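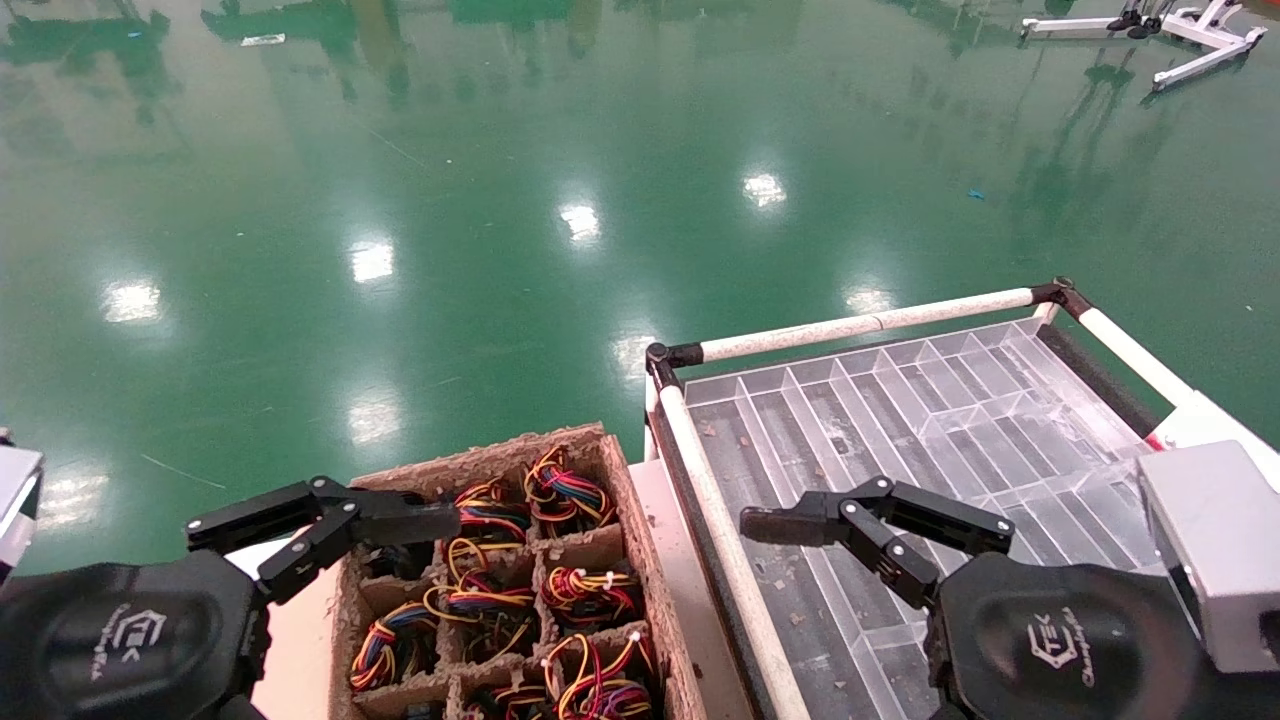 Two hours in a cold warehouse for Thiele

November 15, 2022

I went to see Tresitz because three different people told me it would change how I feel about theater. It did not. I feel about the same, only my knees hurt.

For anyone who missed the posters, Tresitz is the new walk-around show from the Brorkex company, set up in the old Fledov cannery until December. There are no seats. You get a paper wristband and a folded map, and then you wander through a family saga told in rooms. The program says the building has 128 speakers hidden in it, and that the piece offers "up to 41 separate paths." I'd like to meet the person who walked the forty-first.

My doubts about this kind of thing are old and I should admit them. When a company tells me I'm free to make my own story, I start to suspect they couldn't agree on one. I pay for a ticket so that somebody else will do that work. If I miss the big scene because I was reading a fake letter in a fake pantry, I don't feel free. I feel like I took the wrong exit.

And I did miss it, or most of it. The wedding happens in the loading bay, and by the time I got there I was behind a very tall man and his backpack. I heard a plate break. People gasped. Everyone in the bar afterward said it was the best part.

So what did I get? A long scene in the cold room between the two sisters, played very close and very quiet, with maybe a dozen of us along the wall. This was good. The older sister folds the same tablecloth over and over while the younger one lies to her about the money, and neither of them once turned to us for approval. I would have watched that for an hour in a regular chair.

Then a bell rang and we were all herded upstairs to look at Thiele. Thiele is the grandfather, and he is a puppet, twice the height of a person, and he takes five people to walk. The head is lovely. But he has nothing to do except cross the room and lower himself onto a bench while the strings swell, and I could feel the whole crowd deciding to be moved. A few phones came out. I looked at the bench.

The text is the weak spot - a lot of talk about rivers and salt, not much about why any of these people stay in the same house. The lighting carries more of the plot than the dialogue does, especially in the corridor with the green lamps.

My ticket stub was number 1060, so plenty of people are going, and most of the ones around me seemed happy. Wear flat shoes. Start in the cold room, and when you hear the first accordion, go straight down to the loading bay and get in front of the tall man.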